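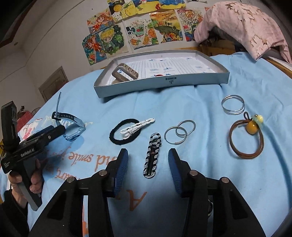

Striped clip next in line, hair ties and rings still to do.

akofler
Tried the ribbed pads on small stuff, all laid out on a bedsheet. I love these things! The striped clip is my favourite test so far – long, rounded ends, plenty to hold. The thin rings are another matter. Anyone got a trick?

utwood50
Great spread. For rings I go in at a slant and pinch one side of the band. Flat on cloth is the worst case, try a bit of foam under them.

Evelien Nijs
Disagree about the foam. Cloth gives a little, so the tips can press in and get under the edge. Foam just springs back and the ring hops off. I'd swap the pads – smooth ones beat ribbed on anything thin.

utwood50
Smooth pads lose the hair ties though. Mine dropped 3 out of 4.

akofler
Ooh, I hadn't thought of mixing. One ribbed, one smooth? I've got a spare Jasar set in the drawer, will try it tonight!

Evelien Nijs
Do! And have a go at the watch by its strap as well as by the case. The strap swings about like mad on mine and I still can't decide which is easier.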